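会社概要・私たちについて

Flamum(フラマム)は、家具と日用品の手入れを仕事にしている会社です。木の天板の補修、椅子の張り替え、貸し出し用テーブルの管理、それから掃除と片付けの手順づくりを引き受けています。
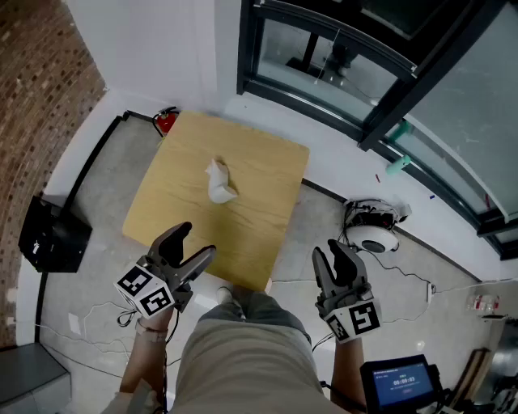
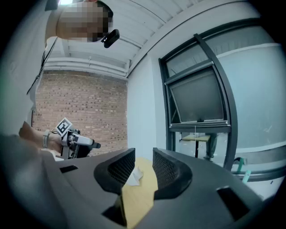
卓上整理・清掃部門

卓上整理・清掃部門は、テーブルの上を使える状態に戻すことを専門にしています。丸めた紙くずを拾う、天板を拭く、物を決まった場所に戻す。作業としてはどれも小さなものですが、会議室や食堂、工作室のように一日に何度も使う人が入れ替わる場所では、こうした小さな作業の積み重ねに多くの時間がかかっています。私たちはその作業を分けて考え、手順にまとめ、お客様の職場に合わせてお渡ししています。

沿革

Flamumは、家具の修理を請け負う小さな工房として始まりました。当時の仕事はほとんどが天板の塗り直しでした。納品したテーブルを半年ほどして見に行くと、傷よりも汚れの相談を受けることが多く、輪染みや、紙が貼りついた跡、消しゴムのかすが木目に入り込んだものなどを現場で落としているうちに、掃除のやり方そのものを教えてほしいという依頼が来るようになりました。

部門として独立したのは開業から9年目の5月です。最初のお客様は、設計事務所のNordinでした。打ち合わせ用のテーブルが多く、図面の切れ端や付箋、丸めた紙がいつも残っているという相談で、机ごとにごみ箱を置く案と、部屋の出口に一か所だけ置く案の両方を試しました。Nordinでは出口の一か所に決まり、今もその配置で使われています。別の職場では机ごとのほうがうまくいったこともあり、ごみ箱の数について会社としての決まった答えは持っていません。

現在は、貸し会議室のSitby、喫茶と焼き菓子の店Calettiからも定期の仕事をいただいています。

業務内容

テーブルまわりの手順書の作成
使う人が席を立つときに何をするか、次の人が来るまでに誰が何をするかを、A4用紙1枚に書きます。2枚になる場合は、内容を減らします。手順書には写真を使わず、文と簡単な図だけにしています。

天板の手入れ
淡い色の木の天板は、汚れが目立つぶん早く気づけるという利点があります。乾いた布で先にごみを払い、固く絞った布で木目に沿って拭き、最後にもう一度乾いた布で拭きます。洗剤は、水拭きで落ちないときだけ使います。オイル仕上げの天板とウレタン塗装の天板では扱いが違いますので、初回の訪問時に仕上げの種類を確認し、テーブルの裏に札を貼ります。

床と壁ぎわの片付け
テーブルを部屋の中央に置くと、壁ぎわに物がたまりやすくなります。消火器の前と窓の前には物を置かないことを、どのお客様にもお願いしています。コンクリートの床では細かい紙くずが隅に寄るため、幅木に沿って先に掃き、それから中央に向かって掃きます。

紙類の分別
ティッシュ、キッチンペーパー、コピー用紙、感熱紙は、見た目が似ていても捨て方が異なる場合があります。地域の分別表をもとに、部屋ごとの一覧を作ります。感熱紙のレシートが古紙に混ざる例が多く、Calettiではレジの横に専用の小箱を置きました。

仕事の進め方

初回は見学だけを行います。朝の開室前、昼の入れ替わり、夕方の閉室後の3回、同じ部屋を見ます。道具は持ち込みません。テーブルに何が残るか、それを誰がいつ片付けているかを紙に書き留め、後日、部屋の平面図と合わせてお返しします。

次に、手順書の案をお渡しし、14日間試していただきます。この間は、守れなかった項目に印をつけるだけで結構です。印の多い項目は、手順のほうを直します。Sitbyでは「使用後に椅子をテーブルの下に入れる」という項目に印が集中しました。椅子の肘掛けが天板に当たって入らないことがわかり、椅子を壁ぎわに寄せる手順に変えました。

試用が終わると、正式な手順書をお作りします。以後の見直しは年に1回、ご希望があれば半年に1回うかがいます。

これまでに作成した手順書は529件です。古いものも番号順に保管しており、改装や移転のあとに以前の版を見たいというお問い合わせにもお答えできます。

研修について

お客様の職場の方を対象に、半日の研修を行っています。内容は、布の絞り方、たたみ方と面の替え方、木目の見方、ごみの拾い方です。拭く前に、まず天板の上のものを全部拾います。丸まった紙は、つぶさずに軽くつまんで持ち上げると、中に包まれた粉や食べかすがこぼれにくくなります。研修ではこの動作を何度か繰り返します。地味な内容ですが、受講後のアンケートでは、布の面の替え方と並んで役に立ったという回答をよくいただきます。

研修の会場はお客様の部屋をお借りするか、当社の部屋をお使いいただきます。人数が多い場合は2回に分けます。

道具

布は綿の平織りを使い、100回洗ったものから床用に下ろします。ほうきは柄の短いものと長いものの2種類です。スプレー容器には中身と詰めた月を書きます。道具の販売はしていませんが、同じものを買いたいという方には取扱店をご案内します。

ご依頼・お問い合わせ

卓上整理・清掃部門へのご相談は、問い合わせフォームの「部門」欄で「卓上整理・清掃」をお選びください。部屋の広さ、テーブルの数、天板の材質がわかる場合はご記入をお願いします。わからない項目は空欄のままで構いません。家具の修理と張り替えは工房が担当しますので、「工房」をお選びください。

見学は平日の9時から受け付けています。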